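Zetudthorpe Lobed Candy Bowl, Clear

Item 843
Sold singly or as a set of 2

A clear plastic bowl for wrapped candy, nuts in the shell, or the small things that collect on a desk. The wall is shaped in rounded lobes, so from above the bowl has the outline of a flower. There is no lid. We sell it mostly to offices, waiting rooms and workshops.

The 600 in the capacity line below is milliliters, measured level to the lowest point of the edge. Wrapped candy can be heaped above that. Small hard candies without wrappers should be kept below it or they roll off.

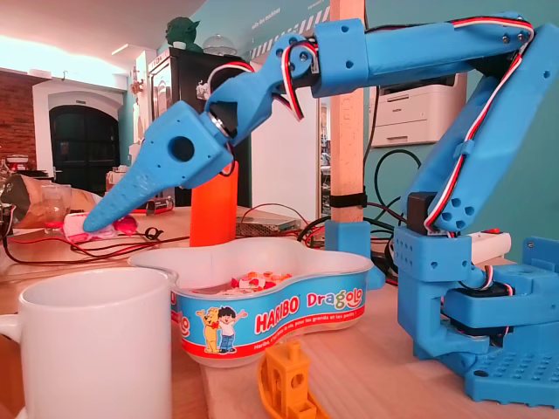
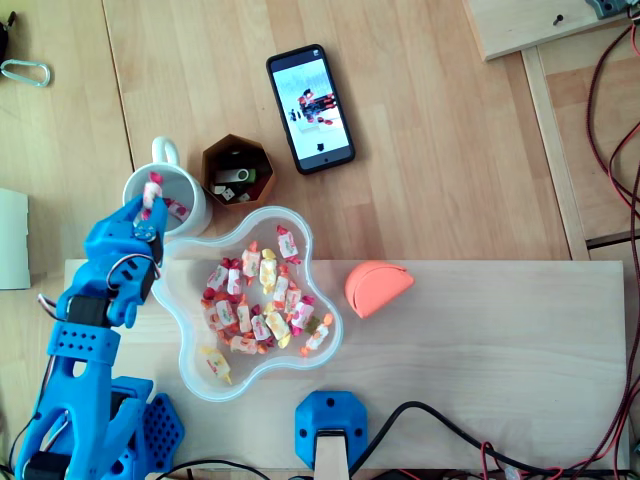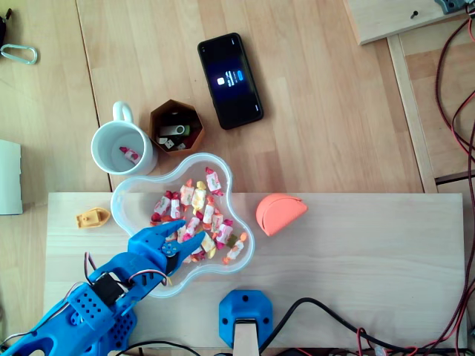
Wrapped candy with twisted ends takes up a lot of room for its weight, and this is the main thing to think about when choosing a size. A one-pound bag usually needs more space than people expect. For a desk or a shared table, the single bowl does the job if someone tops it up during the week. Fruit candies in white wrappers with pink, red and orange print show up well through clear plastic, and a plain white mug next to the bowl can take a few set aside for later. If you already buy candy in a printed tub, you can leave it in the tub and use the bowl for a second kind.

Details
Material: clear plastic
Capacity: 600 ml
Shape: round with lobed wall, open top
Colors: clear only
Pack: 1 or 2

Care
Wash by hand in warm water with dish soap. Use a soft cloth, as scouring pads will leave marks. Sugar dust settles in the creases between the lobes and comes out with a soft brush. Do not use in a microwave or oven. Dry before refilling, or paper wrappers will stick to the bottom.

Notes on use
The bowl is light when empty and can be knocked off a narrow shelf. On a bench or table it stays put once it has candy in it. It is sold for dry items. We do not recommend it for salad or punch, and the Perberg serving bowl is a better choice for those.

Bowls from the set stack for storage. Put a sheet of paper between them if they will be stored for a long time.

Customer comment
"Bought one for the workbench and went back for the set. Easy to see when it needs filling. I wish it came with a lid." Tayla Harawira

Related items
Perberg serving bowl, large
Donnelly white mug
Kekov storage tub with lid

Orders placed on Sunday are packed the next working day. For larger quantities, write to Ragnheiður Kjærgaard in sales and give the item number.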